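Hullow Kids: What Things Are Made Of

Stone Patterns and Tin Boxes

By Delia Quezada

Many kitchens, banks and train stations have smooth surfaces with thin wandering lines running all over them. People usually call this marble. Some of it is marble, and some of it is another material with a marble pattern on top. This page explains how the lines get into the stone, how people copy them, and what happens when you set a metal box down on a hard surface.

How marble starts

Marble begins as another rock called limestone. Most limestone formed at the bottom of warm seas a very long time ago. Shells and bits of coral piled up there and were pressed together until they turned hard.

Later, some of that limestone was buried deep in the ground, where it is hot and the weight of the rock above is very great. The limestone did not melt. Its tiny grains changed shape, grew larger and locked together. Rock that has been changed this way is called metamorphic rock. "Metamorphic" comes from Greek words about changing form.

Pure marble is white. Most marble is not pure. Clay, sand and iron were mixed in with the limestone, and they give the stone its other colors.

What the lines are

The lines are called veins. Many of them began as cracks. When rock is squeezed or bent underground, it can break in thin splits. Water moves through the splits and carries minerals that are dissolved in it, much like sugar is dissolved in lemonade. Over a long time the minerals come out of the water and fill the crack.

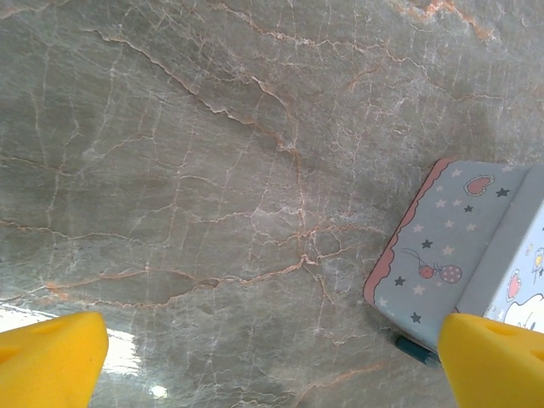
The color of a vein depends on what filled it. A white vein is often made of a mineral called calcite. Orange, rust and brown veins usually have iron in them. Iron in rock can rust just as an old nail does, and rust is orange.

Cracks do not often run straight. They fork, bend and cross each other. Sometimes a rock cracked once and the cracks filled up, and then it cracked again in a new direction. A geologist can look at two veins that cross and work out which is older. The newer vein cuts through the older one.

From the quarry to the table

A place where stone is cut out of the ground is called a quarry. The quarry at Fotenen has been open for 116 years. Workers there use a long wire with diamond beads on it to saw out blocks as big as a van. The wire runs around and around in a loop, and water is poured on it to keep it cool.

The blocks go by truck to a workshop in Mumovdale, where they are sliced into slabs. Nima Rostami has worked there since he left school.

"When the block comes in, it looks dull and dusty," he says. "You can't tell what the pattern will be until the first slice comes off."

The slabs are then polished. A machine rubs them with a rough pad, then a finer one, then a finer one still. A polished slab is so smooth that light bounces off it in one direction, so you may see a bright patch where a lamp is reflected. An unpolished slab scatters the light and looks flat and pale.

Patterns made by people

Real marble is heavy and costs a lot. Lemon juice and vinegar can leave dull marks on it. For these reasons people have been copying marble for hundreds of years.

One old way is to paint it. The painter covers a board with gray or cream, then draws the veins with a thin brush or a feather while the paint is still wet. A newer way is to print the pattern. A picture of stone is put on a sheet, and the sheet is stuck to a board or covered with a clear layer. There are also slabs made in factories from crushed stone mixed with a kind of glue.

It can be hard to tell which is which just by looking. These clues can help:

Look at the edge. In real stone the veins usually go down through the side.
Look for repeats. A printed pattern may show the same shape again farther along.
Touch it. Stone often feels cool, even in a warm room.

And what about the tin?

A tin box is mostly made of steel. Steel is strong, but it rusts when it gets damp. Many boxes are made from steel with a very thin layer of the metal tin on both sides, and that is where the name comes from.

The picture on a printed box is put on before the box has any shape. The factory starts with a flat sheet and prints the same lid many times, in rows. The ink is dried in an oven and covered with a clear varnish. After that a press cuts out each lid and bends down the sides.

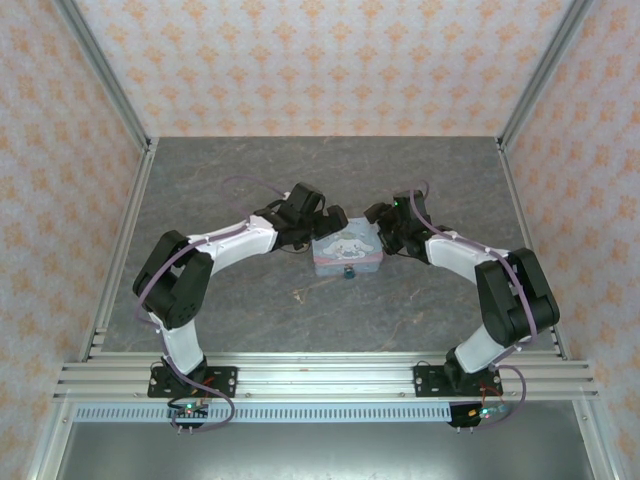
A small tin box with a cartoon puppy on its lid, on a gray surface with a marble pattern.

Metal and stone are both hard, so a tin makes a sharp click when you put it down on stone. On a wooden table the sound is lower. On a towel there is hardly any sound, as the soft cloth squashes a little and slows the box down.

Try it yourself

You will need a small tin box, a wooden table, a folded towel, and a stone or tile floor. Ask an adult before you begin.

1. Hold the box a finger's width above the table and let go. Listen.
2. Do the same over the towel.
3. Do the same over the stone or tile.
4. Put some dry rice in the box, close the lid, and do all three again.

Write down which sounds were loud and which were soft. Did the rice change anything?

Words to know

Limestone: a rock often made from shells and coral.
Metamorphic rock: rock that has been changed by heat and pressure.
Quarry: a place where stone is dug or cut from the ground.
Slab: a wide, flat piece of stone.
Vein: a line of one mineral running through a rock.

Next month: where sand comes from, by Nurhan Baysal.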